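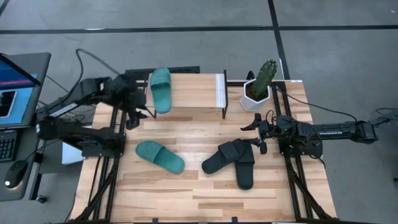
Shoe swap at Forsyth hall returns with a call for summer sandals

2 min read
14 shares

Slide sandals, flip-flops and other summer footwear are being collected for the June shoe swap at the Forsyth hall, with drop-off open until 8 in the evening.

The swap, run by a local reuse group called Jirkura, takes in footwear that has been outgrown or bought in the wrong size and passes it on free of charge. Winter boots and school shoes made up nearly everything on offer at the last one, and the organisers want lighter pairs this time.

Mireille Rawashdeh, who started Jirkura, said slides were the item people asked for most once the weather warmed up.

"They're easy to clean and they don't wear out quickly, so there's no reason for them to sit in a cupboard," she said. "Plain ones go first. Black, green, navy. Anything a teenager will agree to put on."

Pairs are sorted on tables and low shelves before they are put out. Each one is matched left to right, checked on the sole and the strap, and given a size sticker if the printed size has worn away. Single shoes are kept back for a fortnight in case the other one turns up in a different bag.

Etenesh Wolde, who looks after the sorting, said odd shoes were the main cause of delay. Last year almost 10 bags came in with the pairs separated, and some of the shoes were never matched.

"Slides are the worst for it, as there's nothing to tie them together with," she said. "Laces you can knot. With slides we're asking people to put a rubber band round the two of them, or just use a small bag. A bread bag is fine."

Donated footwear should be washed and fully dry. Rubber and foam slides can be scrubbed with warm water and washing-up liquid, then left somewhere airy overnight. Fabric straps take longer. The group asks people not to dry foam soles on a radiator or in direct sun behind glass, as they can shrink and curl, and a curled sole cannot be given out.

Shoes with split soles, torn straps or worn-through heels will be turned away at the door. They can go in the textile bank in the car park, provided they are in pairs.

The swap itself opens at 11 in the morning on the day after collection closes. Doors shut at 2. Visitors do not need to have donated to take something home, though there is a limit of two pairs per person for the first hour. After that the limit is lifted and anyone can take what is left.

Children's sizes will be laid out along the window side of the hall, with adult sizes on the tables nearest the kitchen. A bench is provided for trying things on and visitors are asked to wear or bring socks. There is step-free access through the side entrance on Gromel Lane.

Some changes have been made after complaints about crowding at the last event. The queue will now run along the corridor instead of the front steps, and pushchairs can be left in the small meeting room. Boxes will no longer be kept on the floor, where people had been tripping over them.

Pot plants will also be on offer for the first time. Wolde said the idea came from regulars who had cuttings and small cacti to spare. Plants must be in a pot that does not leak, and spiny ones should be handed over directly at the desk so that they can be kept above the reach of small children.

Leftover footwear will be taken to Zolero, a second-hand shop on the high street, which has agreed to store it until the autumn swap. Summer shoes that are still unclaimed by then will be sold there at a low price, with the money going towards hall hire.

Rawashdeh said the group had considered charging a small entry fee to cover the hire but had decided against it. "If you've got three children and all of them have gone up a size, you don't want to be paying at the door to find out whether there's anything for them," she said.

Drop-off is at the main entrance from 11 in the morning. Donors who cannot get to the hall can leave bags at Zolero during shop hours, clearly marked with the word "swap". Bags should not be left outside either building when it is closed.

Larger sizes are in short supply, in particular men's 10 and 11, and the group would also like to hear from anyone with spare shoe racks or sturdy crates. These can be brought along with donations or lent for the day, with a name and phone number taped underneath.

3 comments

Related

Gromel Lane side entrance to get new handrail
Repair table looking for people who can sew
Zolero extends opening hours for the summer
Where to recycle worn-out trainers
Forsyth hall kitchen reopens after refit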